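# Cómo se construye un robot de dos brazos en un taller compartido

*Cuaderno de divulgación para lectores de 8 a 12 años. Taller Drutava, 2019-09-17*

Un robot es una máquina que recibe información de su entorno, la procesa y realiza un movimiento como respuesta. Muchos robots trabajan en fábricas, pero también es posible construir uno en casa o en un taller compartido, siempre con la supervisión de personas adultas. El presente cuaderno explica el proyecto Borkmont, dirigido por la ingeniera Carys Gethin, cuyo propósito es que una máquina con dos brazos aprenda a recoger ropa.

## Las partes del brazo

Un brazo robótico se parece al de una persona. Tiene articulaciones, que cumplen la función del hombro, el codo y la muñeca, y segmentos rígidos, que equivalen a los huesos. En cada articulación hay un motor. Los motores necesitan electricidad y órdenes, y ambas llegan por medio de cables.

En el extremo del brazo se encuentra la pinza. Es la mano del robot, aunque mucho más sencilla que la humana: se abre, se cierra y aprieta con mayor o menor fuerza.

Para montar los dos brazos de Borkmont se emplearon 176 tornillos. Cada uno figura en una lista y se revisa antes de encender la máquina.

## ¿Por qué es difícil sujetar la ropa?

Un cubo de madera conserva siempre la misma forma. Una camiseta, en cambio, se dobla, se arruga y cuelga de manera distinta cada vez que se levanta. El robot debe decidir por dónde tomarla y cuánto apretar. Si aprieta poco, la prenda se cae; si tira demasiado, puede estropearla.

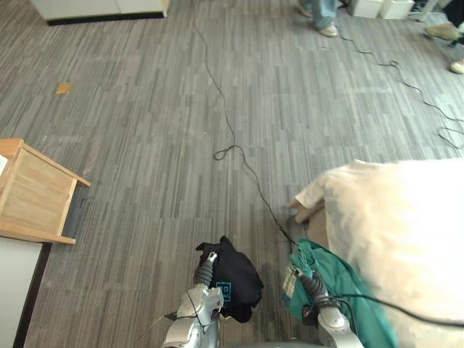 Las telas grandes plantean una dificultad adicional. Una sábana extendida puede ocultar otros objetos, y sus pliegues cambian con el menor tirón. Las prendas pequeñas tampoco son todas iguales: el color, la etiqueta o un dibujo estampado pueden servir de pista para reconocerlas.

## Cómo aprende el robot

El programa de Borkmont aprende mediante ejemplos. Una persona guía los brazos mientras el ordenador guarda cada movimiento. Cada repetición completa recibe el nombre de *demostración*. Jamila Sivakumar, responsable de la programación, reunió más de 231 demostraciones antes de la primera prueba sin guía, que tuvo lugar en enero.

## Normas del taller

- Se trabaja siempre con una persona adulta.
- Antes de encender los motores se avisa en voz alta.
- Las manos se mantienen lejos de las pinzas cuando el robot se mueve sin guía.
- Nadie pisa los cables ni tira de ellos.
- El botón de parada debe quedar al alcance de la persona adulta.

## Palabras nuevas

**Articulación:** unión que permite mover dos piezas.

**Pinza:** herramienta con la que el robot agarra objetos.

**Demostración:** ejemplo completo de una tarea, guardado para que el programa aprenda de él.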